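Losia Números Secciones Normas para autores Contacto
Publicaciones > Mantenimiento y reutilización > Artículos > Sección 3

3. Acceso al zócalo y manipulación del procesador

3.1. Disposición del equipo

El procedimiento de sustitución del procesador se estudió sobre un ordenador de torre apoyado de costado, con el panel lateral retirado y el interior orientado hacia arriba. Esta posición deja la placa base en un plano próximo a la horizontal y permite depositar el procesador en el zócalo sin que su propio peso lo desplace. La fuente de alimentación y la tarjeta gráfica permanecieron instaladas, de acuerdo con el criterio de desmontaje mínimo propuesto por Chávez y Gaillard en el proyecto Hurko. Según dicho criterio, solo debe extraerse aquello que impida el acceso vertical a la pieza que se sustituye.

La conservación de estos elementos reduce el espacio disponible en torno al zócalo. Los cables de alimentación y el compartimento metálico de unidades limitan la aproximación por un lado, mientras que los bancos de memoria condicionan la orientación con la que puede sujetarse el procesador. La figura 3 recoge el conjunto de la torre y el detalle de la zona de trabajo. 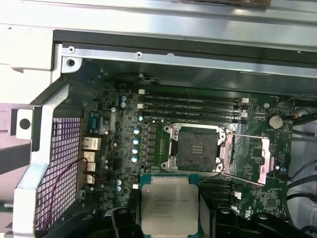
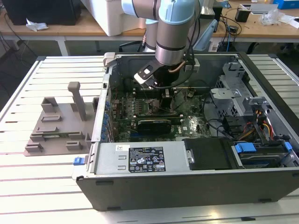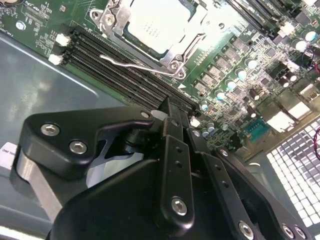
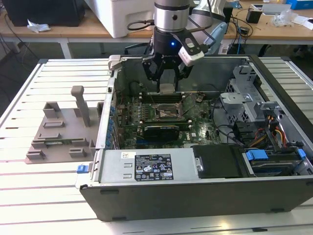 Figura 3. Zona del zócalo e interior de la torre. De la primera a la cuarta imagen: procesador junto al zócalo abierto y vacío; torre apoyada de costado; procesador alojado en el marco de retención; vista de la torre con la fuente de alimentación en primer término.

3.2. Secuencia de colocación

La secuencia se divide en 5 fases: apertura del mecanismo de retención, aproximación, alineación, descenso y cierre. El procesador se sujeta por los bordes, de modo que la cara inferior quede libre de todo contacto. La fase de alineación es la más exigente – un giro de 90 grados respecto de la orientación correcta impide el asiento y puede dañar los contactos del zócalo – y debe completarse antes de iniciar el descenso.

Una vez depositada la pieza, se comprueba su apoyo uniforme y se baja el marco. La palanca se acciona al final y ha de quedar retenida bajo su pestaña. El protocolo fija una pausa de 30 segundos entre la comprobación y el cierre, durante la cual no se ejerce presión alguna sobre el conjunto.

3.3. Criterios de aceptación

La colocación se considera válida cuando se cumplen 3 condiciones: ausencia de holgura apreciable, coincidencia de las marcas de orientación y retención completa de la palanca. El incumplimiento de cualquiera de ellas obliga a reabrir el mecanismo e inspeccionar los contactos. El arranque del equipo se trata por separado en la sección 4, ya que depende también de la memoria y de la refrigeración.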